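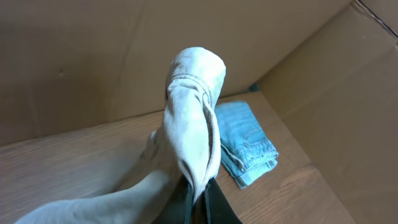 Words by the Pruvunora Junior Science Desk | Reading level: ages 9 to 12 | Updated January

Pruvunora Junior > How Things Work > Cloth and Clothing > Why Pants Fold the Way They Do

Why Pants Fold the Way They Do

A pair of pants is a tube that splits into two tubes. The single tube at the top goes around your waist. The two lower tubes go around your legs. Folding is the job of making those three tubes flat and then making the flat shape small.

This page explains what cloth does when you fold it, why some pants crease and others do not, and how to fold a pair so that it stays folded. The pale tan pants at the top of this page have a long way to go. The light blue jeans next to them are folded into a compact rectangle.

What the cloth is made of

Most pants are woven. Weaving uses two sets of threads. One set runs the long way and is called the warp. The other set runs across and is called the weft. Each weft thread passes over and under the warp threads, and the pattern of overs and unders is called the weave.

The simplest weave is plain weave: over one, under one, over one, under one. A bedsheet is often plain weave. If you look at it through a magnifying glass, it looks like a tiny checkerboard.

Many pants use a different pattern called twill. In a common twill, the weft thread goes over two warp threads and then under one or two. On the next row, the pattern starts one thread to the side. The row after that starts one more thread to the side. These small steps line up and make slanted ridges across the cloth.

You can see fine diagonal lines like these on the tan pants. Denim is usually a twill too. If you own a pair of jeans, look closely at the front of one leg in good light. The slanted lines are easier to find on denim, as the warp threads are usually blue and the weft threads are usually white.

Twill threads cross each other fewer times than plain weave threads do. This lets them be packed closer together. The result is a cloth that is thick and strong and still bends well.

What a crease is

Cotton thread is made of fibers. A fiber is a very thin strand, thinner than a hair. Cotton fibers are made of long chains of a material called cellulose. The chains are held to their neighbors by weak links.

When you bend cotton cloth, the fibers on the outside of the bend are stretched and the fibers on the inside are squeezed. Some of the weak links let go. If the cloth stays bent for a while, new links form in the bent position. When you open the cloth again, the new links hold the bend in place. That bend is a crease.

Three things make creases stronger:

Water. Water gets between the chains and loosens the links. As the cloth dries, the links form again in whatever shape the cloth happens to have.

Heat. Heat makes the chains move more easily. An iron uses heat, and often steam, to loosen the old links. It then presses the cloth flat while new ones form.

Weight. Weight squeezes a bend tighter. The bottom pair in a tall pile has sharper creases than the top pair.

A crease and a wrinkle are the same thing to the fiber. People say "crease" when the line is straight and wanted. They say "wrinkle" when it is crooked and not wanted.

Stiffness and drape

Hold a sheet of paper by one edge. It sticks out a little before it bends. Hold a handkerchief the same way and it hangs straight down. The paper is stiffer. The way cloth hangs and bends under its own weight is called drape.

Textile laboratories measure drape and stiffness with simple equipment. In one kind of test, a strip of cloth is pushed slowly over the edge of a platform until its tip sags down to a slanted line. A stiff cloth can be pushed out a long way before it reaches the line. A soft cloth reaches it quickly.

Pants cloth is usually somewhere in the middle. Pick up one leg near the hem and the part you are holding stays bunched. Diagonal and up-and-down folds form where the cloth twists. The rest lies on the table in a long, rumpled band. Gravity pulls every part of the cloth down, and the table pushes back on the parts that touch it. The folds form in between, where the cloth has to change direction.

Why hems and seams get in the way

A seam is a line of stitching that joins two pieces of cloth. A hem is an edge that has been turned under and stitched so it does not fray. Both have extra layers.

A single layer of cloth bends easily. Two layers that are stitched together are much harder to bend, for they cannot slide over each other. The side seam on a pair of jeans may have three or four layers. The place where the seam meets the hem can have more.

Some pants also have a cuff, where the bottom of the leg is folded back on itself. A cuff makes a thick band at the end of the leg. If you fold pants so that the cuff ends up in the middle of the stack, you get a lump there. If the cuff is at one end, you get a slope. Neither will hurt the pants. A stack with lumps tips over sooner, though.

The fly and the waistband are the thickest parts of most pants. They may include a button, a zipper and belt loops. For this reason many folding methods put the waistband on an outer layer, where it does not have to bend.

How to fold pants: the rectangle method

You need a flat surface longer than the pants. A table, a bed or a clean floor will work. A hard surface gives a flatter fold.

1. Close the zipper and the button. Empty the pockets.

2. Hold the pants by the waistband and shake them once.

3. Lay the pants on the surface, front side up. Pull each leg straight.

4. Fold one leg over onto the other so that the two legs match. Line up the hems first and then the waistband. The back of the seat will stick out in a small triangle. Fold the triangle in. You now have a long, narrow rectangle.

5. Smooth the cloth with your palm. Start at the waistband and push toward the hems. The wrinkles will move ahead of your hand and leave at the end.

6. Bring the hems up toward the waistband. Stop a little short of the top edge.

7. Fold in half again. Thick pants can stop here. Thin pants can be folded in thirds.

If the pants have cuffs, decide before step 3 whether to unfold them. Unfolded cuffs give a thinner stack.

Counting the layers

Each time you fold something in half, the number of layers doubles. A pant leg lying flat has a front and a back, so it starts at 2 layers. After step 4, one leg lies on the other and there are 4. After step 6 there are 8. After one more fold in half there are 16.

Doubling gets large quickly. If you could fold the same pants seven more times after that, the stack would have more than 2,000 layers. You cannot do this. The stack becomes too thick and too short to bend long before then.

The size shrinks as the layers grow. Suppose a pair of pants is 134 centimeters around at its widest when open and full of air. Laid flat, it is half of that, or 67 centimeters. Folded leg over leg, it is half again: 33 and a half centimeters. The amount of cloth has not changed at any point. The pants cover less of the shelf, and they stand taller on it.

Folding or hanging

Folding presses the cloth in a few places and leaves the rest flat. Hanging presses it very little, but the weight of the pants pulls on whatever part is clipped or draped over the bar. Wool pants are often hung. Denim is often folded, being heavy and not very likely to show a soft crease. Cotton twill pants can be stored either way. Where creases matter, hang them.

Pants should be fully dry before they are put away. Damp cloth sets creases as it dries, and it can grow mildew in a closed drawer.

Try it: the crease test

You will need 3 squares of old cotton cloth cut from the same piece, a little water and a heavy book.

Fold the first square in half and leave it on the table. Fold the second square in half and put it under the book. Dampen the third square, wrap it in a paper towel, fold it in half and put it under the other end of the book. Wait until the next day. Open all the squares and stand them on the table like small tents.

Measure how wide each tent is at the bottom. A narrow tent has a strong crease, and a wide tent has a weak one. Write down your results. Then repeat the test with cloth that has polyester in it and compare.

Words to know

Warp: the threads that run the long way in woven cloth.
Weft: the threads that run across.
Twill: a weave that makes slanted ridges.
Drape: how cloth hangs and bends under its own weight.
Hem: an edge turned under and stitched.
Cellulose: the material that makes up cotton fibers.

Related in Cloth and Clothing

How a Zipper Locks
What Makes Denim Fade
The Fundale Mill: Following One Bale of Cotton
Why Socks Stretch and Shirts Do Not
Inside the Robles Button Works
Steam, Starch and the Clondine Laundry
Knots, Stitches and Loops: A Picture Glossary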